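Accueil > Forum > Robotique > Bonnes pratiques

Règles de saisie à deux pinces : vous faites comment ?

geagea_44
Bonjour à tous, je reprends la feuille de consignes de notre atelier chez Gralten et elle a bien grossi : 29 règles, dont certaines se contredisent un peu... Ma préférée reste « câbles toujours du côté de l'opérateur, jamais entre les deux pinces ». Vous gardez quoi, vous ?

Vundotex
Bienvenue ! Chez nous on tient avec 8 règles, affichées au mur, et les nouveaux les connaissent vite. Pour les câbles, entièrement d'accord.

tadero
Pas d'accord avec Vundotex, désolé — huit, c'est trop court dès que plusieurs personnes se relaient. On a repris quelque 597 essais l'an dernier, faute d'avoir écrit noir sur blanc où poser les objets au départ.

geagea_44
Merci à vous deux, ça m'aide beaucoup ! Pour la position de départ, je demande les mains de part et d'autre du plateau, mâchoires vers le centre, et un seul rangement au milieu.

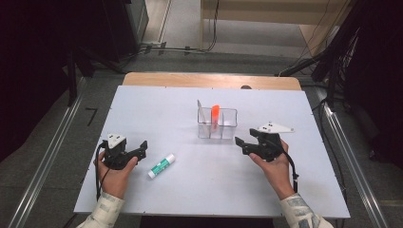 Et je tiens aussi aux manches longues ajustées au poignet, même en juillet (on m'en veut un peu, je le sais bien).

Commentaires des lecteurs (2)

mimosa : Les manches, chez nous c'est facultatif et tout va bien.

rivet12 : Ajoutez une pause toutes les 4 séries, vos épaules vous remercieront !

Dernière mise à jour : 31 mars 2022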